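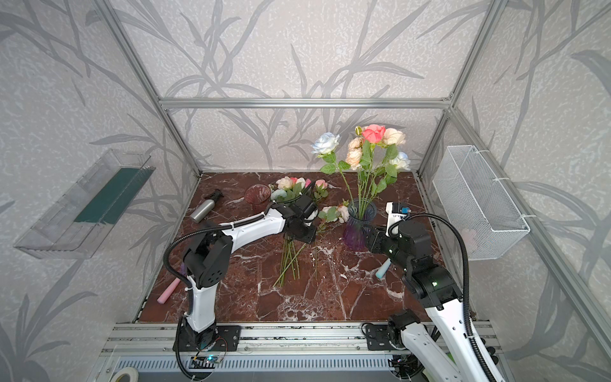

3.2 Materials and layout of the arranging task

Figure 2. Work surface with purple glass vase, roses and loose stems. The spray bottle and the small glass cup are toward the back left.

The flower task was one of six household tasks in the Wisville set, and the one that took the longest to settle on. We wanted a job that people do at home without written steps, that uses more than one kind of object, and that leaves a result other people can look at and judge. Setting a table met the first two points but gave results that were nearly all alike. Arranging stems in a vase met all three.

All stems were artificial. Fresh roses were tried in November and dropped after one week. They opened at different speeds, lost petals when handled, and had to be bought again for each block of sessions, so that no two blocks used the same material. Artificial stems keep their shape and color and can be cut to a fixed length once. Their weak point is the leaf. The serrated leaves on the rose stems catch on each other when several are lifted together, and a stem pulled out of a bundle often brings a second one with it. We kept the leaves on. Stripping them would have made the task easier but less like the one we meant to study.

The roses come in soft colors: coral-pink, peach, cream, and white or near-white with a touch of blue. In the arrangement in Figure 2, the coral-pink rose stands at the top center with two peach roses below it, and the palest heads are to either side. We gave no rule for color. The written instruction said only that the flowers should "look right from the front," and the meaning of that was left open. Raters later used color balance as one of their reasons more often than height, which we had not expected.

The vase is purple glass with a ribbed, faceted body. It was chosen over a plain clear cylinder for two reasons. A clear cylinder shows the lower stems, and raters in the pilot marked arrangements down for crossed stems that would not matter in most homes. The ribs also give some hold when the vase has to be turned. The drawback is that a colored vase changes how pale flowers look beside it, and we did not correct for this.

The tabletop is reddish-brown marble with white veins. A hard, smooth top lets loose stems slide, so a bundle set down near the middle does not always stay together. Earlier sessions at the Gkikas house used a cloth runner, which held the stems in place but bunched up under the vase when it was moved. We removed the runner and accepted the sliding. Green stems are easy to tell apart from the red-brown stone, less so where they lie across a white vein.

Two further objects share the table: a brushed silver spray bottle with a black trigger nozzle, and a small translucent cup in a pink-red tone. Neither is needed to place a stem in the vase. They are there because a real table is seldom clear when someone sits down to do flowers, and we wanted the arranging to go on among other things. The spray bottle may stand or lie on its side at the start of a session. Its position was not scored, but knocking the cup was recorded as a minor error.

The wallpaper behind the table, large grey leaves and branches on a pale speckled ground, was part of the Nirik interior and was left up. Several raters said the printed leaves made the outline of the bouquet harder to follow in pictures taken from the front. We repeated the rating of 500 pictures with the background masked. The order of the top-rated arrangements did not change, but the scores in the middle of the range moved closer together.

Scoring followed the Satudent sheet of 2016 with 2 changes. The item on water level was taken out, as it has no meaning for artificial stems, and an item on stems left on the table was added. A leftover stem was not counted as an error by itself - many people hold one or two back on purpose - but it was noted with its length and color so that the finished bouquet could be compared with what had been on offer. The revised sheet, dated 5/16/26, is given in Appendix B.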